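Folding laundry with the Stakport two-arm kit

I've had the Stakport on my bench since March and I'm still grinning every time it picks up a shirt! If yours is built and both arms answer, you're ready to try clothes.

1. Lay one garment across the middle of the table and keep the basket in the back right corner, where the right arm can get at it. Park anything already folded on the left.
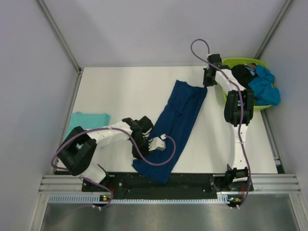 Navy garment between the two arms, basket at the back.

2. Check the purple cables before you move anything. Leave a big, lazy loop at each gripper - a tight one will tug at the wrist when the arm stretches.

3. Run a slow pass with the left arm only. Ask for a grip, a lift and a short hold, and do it 3 times. Thick cotton is the easiest to start with.

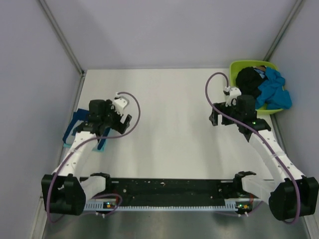 4. Bring in the right arm. Siiri Sproģis at Ledmont suggested setting its speed 2 notches lower near the basket, and it made mine much smoother.

5. Save the routine under a new name, then try it with a different fabric. Jersey took me 7 goes and I enjoyed every one of them.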